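Erste Enduro-Wanderung über zwei Tage – welche Reifen und wie viel Gepäck?

Ivone Holanda
Hallo zusammen! Im Juni fahre ich meine erste mehrtägige Enduro-Tour, die Ririmetti-Runde, und ich freue mich jetzt schon wie verrückt. Es sind 2 Tage, viel Schotter, ein paar Waldwege und zwischendurch Asphalt. Meine Maschine ist eine alte 250er mit 13 Litern Tank. Reichen Reifen mit 80 Prozent Straßenanteil oder soll ich gleich richtige Stollen aufziehen? Und wie packt ihr für eine Übernachtung?

Tzu-hsuan Kwok
Großartige Runde, die wird dir gefallen! Bin sie letztes Jahr mitgefahren und war danach wochenlang am Grinsen. Zu den Reifen: nimm Stollen, wenigstens vorne. Der Abschnitt hinter Drovevham ist lehmig, und wenn es dort geregnet hat, rutscht ein Straßenprofil nur noch. Auf dem Asphalt fährst du halt etwas gemütlicher.

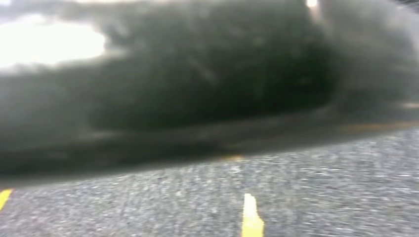

Gepäck
So wenig wie möglich! Eine Rolle quer hinten drauf, mit 2 Gurten fest verzurrt, mehr habe ich nicht dabei. Wechselwäsche, Regenjacke, Zahnbürste. Werkzeug und Ersatzschlauch kommen nach unten, möglichst nah an den Motor – das merkst du beim Fahren im Stehen sofort.

Luftdruck
Morgens vor dem Schotter etwas ablassen, vor dem langen Asphaltstück wieder aufpumpen. Eine kleine Handpumpe genügt völlig.

Watkins
Stollen, klar. Tanken kannst du in Zadero, danach kommt lange nichts.

Ivone Holanda
Super, vielen Dank euch beiden! Die Stollenreifen bestelle ich heute Abend noch. Tzu-hsuan, passt bei dir der 21-Zoll-Schlauch in die Werkzeugtasche oder bindest du ihn an den Kotflügel?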